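玻璃器皿与天然石台面日常养护须知

Warnberg住宅区住户服务处 编
2020年10月26日,星期一
须知编号:273

本须知适用于Warnberg住宅区各楼栋的住户厨房、公共厨房及Lirwood楼底层手工间。原《台面清洁提示》即日起停止使用,有关砧板和木制器具的内容仍按旧版执行。 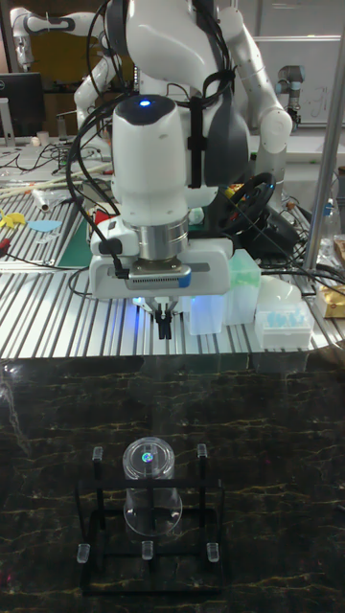
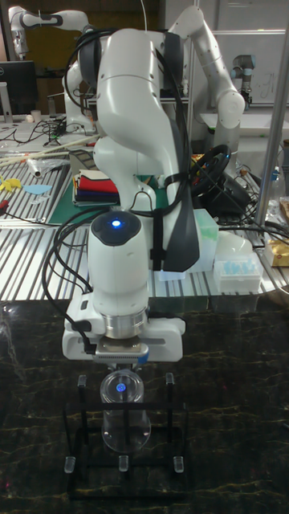
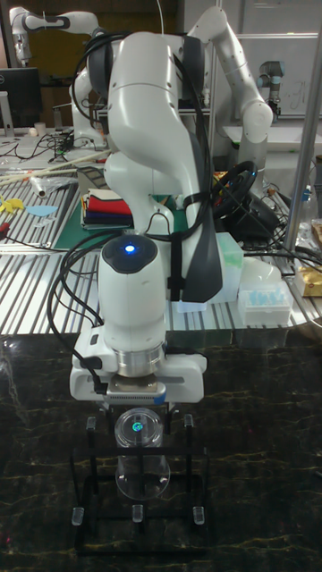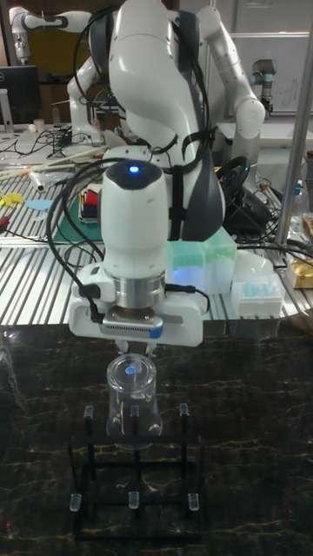 一、玻璃器皿的沥干与安放
玻璃杯、量杯和烧杯类器皿洗净后,应先倒扣沥水,再用无绒布擦干内壁,然后收入柜中或置于架上。长期直立存放的器皿,杯底容易留下一圈水渍,干透后呈灰白色,普通洗洁精难以去除。第四张图中,透明玻璃烧杯直立放在黑色细条架内,架子搁在深色大理石台面上;采用类似放法的住户,请在器皿完全擦干后再上架,并在架子与石面之间垫一块可洗的薄布或硅胶垫。金属架的涂层磨损后,底部可能生锈,锈水渗入石材很难清除,深色石面上看不明显,浅色纹理处则会发黄。架子每周移开一次,擦净底下的台面。

叠放玻璃杯时,杯与杯之间应夹一层纸巾。两只杯子卡死时,不得敲击或硬拔。可在内侧杯中注入凉水,将外侧杯浸入温水,静置片刻后轻轻转动分开。水温以手感温热为限,冷热相差过大会使杯壁开裂。

二、清洗
玻璃器皿宜用温水和少量中性洗涤剂,以软海绵清洗。杯口最易碰损,洗涤时应一手托住杯底,另一手由内向外擦洗。水槽底部铺橡胶垫或一块旧毛巾,可减少失手造成的破损。刚盛过热食的玻璃容器,须放至室温后方可接触冷水;刚从冰箱取出的容器不可直接倒入沸水。

窄口容器手伸不进去时,可放入一小把生米和半杯温水,盖住瓶口摇晃,再倒出冲净。米粒用过后弃入厨余桶,勿倒入下水道。生锈的瓶刷会在内壁留下划痕,应及时更换。

使用洗碗机时,玻璃器皿放在上层,彼此不得相碰。带金边、彩绘或手工雕刻的器皿一律手洗。洗后若发现表面有一层白雾,先用棉布蘸白醋擦拭一小块:白雾消退者为水垢,可继续处理;擦后仍无变化者多为玻璃表面已受侵蚀,无法恢复,今后应减少洗涤剂用量并改用低温程序。

三、去除水垢
本区自来水硬度偏高,水垢是住户来函中反映最多的问题。一般水垢可按下列步骤处理:

将白醋与清水等量混合,倒入塑料盆中。
器皿浸入其中,静置半小时。
以软布擦拭内外壁,杯底转角处可用棉签。
清水冲洗两遍,立即擦干。

以上操作必须在不锈钢水槽内进行,不得在大理石、石灰石或水磨石台面上进行。醋、柠檬汁以及市售除垢剂均含酸,滴在大理石上会立即腐蚀抛光层,留下无光泽的斑点。此类斑点属于石材损伤,任何清洁剂均不能擦除,只能重新打磨。

水壶、咖啡壶除垢同样适用上述规定。倾倒除垢液时,请将壶提至水槽上方,切勿在台面上转倒。

四、大理石台面的日常清洁
每日用拧干的微纤维布蘸温水擦拭,再以干布收水。油渍较多时,可加数滴中性洗涤剂,随后务必用清水擦净,残留的洗涤剂会在石面形成一层薄膜,深色石材上尤其显眼。擦拭应顺着一个方向进行,收水时换用干净的布面。

下列用品不得用于大理石:含酸或含氯清洁剂、去污粉、钢丝球、三聚氰胺海绵、玻璃清洁喷雾。小苏打粉末带有轻微磨蚀性,也不宜干擦抛光面。

酒、咖啡、果汁、番茄酱洒落时,应先用纸巾吸附,由外缘向中心收拢,再用湿布轻擦。来回涂抹会扩大污染范围。热锅、热烤盘须放在隔热垫上。切菜请使用砧板,盐和糖洒在台面上时先扫净再擦,以免颗粒磨伤石面。

五、渗入性污渍的处理
油类渗入石材后呈现深色印迹,可用敷剂吸出。取小苏打加清水调成糊状,厚度以不流淌为准,敷于污渍处,覆盖保鲜膜,四周用纸胶带固定,静置一昼夜。揭去保鲜膜后让糊料自然干透,用塑料刮片轻轻铲起,再以湿布擦净。印迹未完全消失时可重复进行。处理期间不得用吹风机加热。

茶渍、咖啡渍的处理方法取决于石材颜色。含过氧化氢的敷剂有漂白作用,仅限用于浅色石材,深色石材不得使用。住户如不能确定台面种类,请先与服务处联系,切勿自行试验。

六、防护剂
新装或重新打磨的大理石台面应涂防护剂。检查现有防护层是否有效,可在清洁干燥的台面上滴一滴清水,观察一刻钟。水珠保持饱满,表示防护层尚可;水滴下的石面颜色变深,则应重新涂刷。施工时室温不宜低于19摄氏度,窗户保持开启,涂刷后当日不得放置物品。

防护剂只能延缓液体渗入,不能防止酸蚀。部分住户涂过防护剂后直接在台面上切柠檬,事后提出维修申请,此类情形不在服务处免费维修范围内。

七、破损玻璃的处置
器皿有裂纹或缺口的,应停止盛装饮食。碎玻璃先用厚纸板扫拢,细屑用湿纸巾粘取,使用过的湿纸巾一并丢弃,不得再擦台面。碎片用多层报纸包好,封牢后标明“碎玻璃”,投入Urquhart楼东侧的专用收集箱。耐热玻璃与普通瓶罐熔点不同,不得投入玻璃瓶回收桶。

八、用品领取与咨询
无绒布、硅胶垫和中性洗涤剂可在Lirwood楼服务台领取,每户每次限领一份。石材敷剂须预约,由Shoaib Bugti先生发放并登记台面种类。酸蚀斑点的打磨申请请填写维修单,注明楼栋、门牌和损伤位置,交Veronika Bíró女士审核。公共厨房台面如有损坏,使用人应当日报告,由服务处统一安排修复,请勿自行用蜡或油遮盖。

咨询内线:1387。维修单可在各楼入口处领取,也可在服务台填写。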